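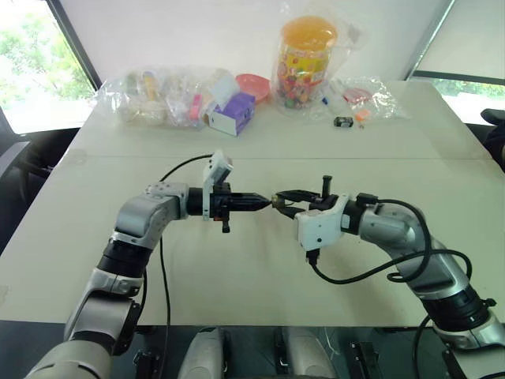
Call for participants: the Trillirdale Evening Choir is looking for new singers

Do you sing in the car? In the shower? Under your breath in the cereal aisle? Then come and sing with us! The Trillirdale Evening Choir has room for new voices in every section, and we would love to fill those chairs before our spring rehearsals get going on Monday, March 9, 2026.

We are a mixed choir of adults from Trillirdale and Brakuldale, and we sing a bit of everything: folk songs, old hymns, rounds, movie tunes, and a couple of pieces written by our own director, Sandamali Akanda. She grew up singing in three languages and has a wonderful way of getting a nervous room to open up and make noise. This season she is building a full evening of songs about rivers and rain, and some of the arrangements are just gorgeous (wait until you hear the low parts in the second half).

Who we're looking for

Anyone 18 or older who enjoys singing with other people. You don't have to read music. Plenty of our members learn by ear, and we send out practice recordings for every part. We are especially short on tenors and low altos right now, so if you have ever been told your voice is "kind of in between," please, please come!

There is no audition. Sandamali will ask you to sing a few scales with her at the piano so she can work out which section will suit you best. It takes a couple of minutes and the door stays closed.

When and where

We rehearse once a week in the upstairs hall at the Uddin Building in Trillirdale, from 7:00 to 9:00 p.m., with a tea break in the middle. The side entrance on the parking lot has a ramp and an elevator. Doors open at 6:30 and early birds are welcome to help set up chairs.

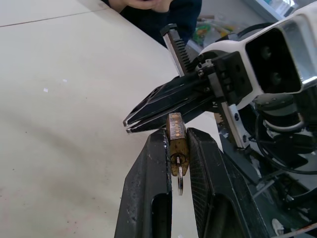
We ask members to make it to most rehearsals, but we know people have kids and night shifts and colds. Just let your section leader know. Rafsan Gazi leads the tenors and basses, and Lakmal Khondokar leads the sopranos and altos.

What it costs

Dues are $30 for the season, and that covers your sheet music, the practice recordings, and the tea. If that's a stretch, send us a note and we'll waive it, no questions. Your first 2 rehearsals are free either way, so you can see how it feels before you decide.

For concerts we wear plain black with a scarf in any color you like — the brighter the better. Our big performance comes in October at the Plutemel Theater, and there will be a shorter outdoor set in Brakuldale over the summer for anyone who is in town.

How to join

Send a short message to Arif Karunaratne through the contact form on this site. Tell us your name, the best way to reach you, and whether you've sung with a group before ("never" is a fine answer). If you play an instrument, mention that too! Fares Dabbas, our pianist, is hoping to find a cellist and a hand drummer for the river songs.

You can also just show up on the first night. Come up the stairs and follow the sound.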